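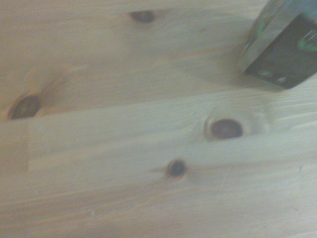 The Ground Beneath the Paint

Anqi Lu began painting on panel in the second year of her training at Skundby, after a winter spent stretching canvas badly. Her teacher, Henrique Morais, had her prepare supports for six months before she was allowed to put color on one. She still prepares them all herself, in a rented studio in Wollville, and the work takes up more of her week than painting does.

The procedure is an old one. Rabbit-skin glue is soaked overnight, warmed without boiling and brushed on thin as a size. Chalk is sifted into a second batch until the mixture runs off the brush like cream. Eight coats follow, each laid at right angles to the last, and the back of the panel receives the same number as the front. A panel coated on one side only will warp, sometimes within a day.

Lu scrapes the dried ground with a steel blade and leaves faint ridges where other painters sand to a polish. In the harbor pictures of 2016 these ridges catch the thin gray glazes and hold them – an effect that reproduces poorly and has led several reviewers to describe the surfaces as flat.

The conservator Shuzhen Dong examined two of the harbor pictures last February under raking light. She found fine cracking along the lower margin of one, which she attributes to an overly strong glue in the final coats. Lu agrees with the finding and has since weakened her recipe.

Her new series, titled "Tan" after its dominant color, consists of 38 small panels. Most are landscapes with a high horizon and no figures. The ground is left bare in places, chiefly in the skies, and the drawing beneath is in silverpoint. Mimoza Kolev, who is hanging the series, has placed the panels in a single row at a height slightly below the usual one, with daylight from the left.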